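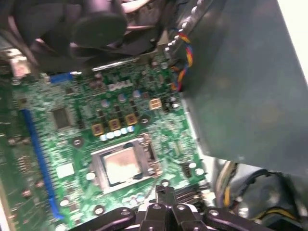
The second printing of Struan MacKinnon's edition of the Hultimard sonnets has been on my desk since November, and I have now collated it against the first. The sequence has 39 poems, 19 of them unsigned in the only manuscript, and MacKinnon prints all of them in manuscript order with the spelling left alone. I keep my own collation in a plain text file, one line per variant, on a desktop of the same general kind as the one with the green Dell board and the square metal socket frame. A spreadsheet would do as well. The point is to have the readings in a form that can be sorted by poem, by line and by type of change.

Most of the differences between the printings are small. I found 17 changes of punctuation, nearly all commas, and two changes of wording. In sonnet 2 "wither" has become "whither", which makes sense of the line but costs the pun that Chutima Limsakul argued for in her article on the seasonal poems. MacKinnon doesn't mention the article. The other is a plain misprint corrected in the closing couplet of the Nurley group.

The notes are the stronger part of the book. He is careful about rhyme – the Kandimholm copyist had a northern ear, and several pairs that look false on the page were good rhymes for him. He is less careful about sources. The debt to the Italian in the octave of sonnet 19 is stated as fact, with no parallel text, and I could not confirm it from the collections I have at hand.

Mavromatis has the book in paperback only. The line numbers are set very close to the text, and in the longer notes the type drops to a size I need a lens for. I still have the appendix on watermarks to check.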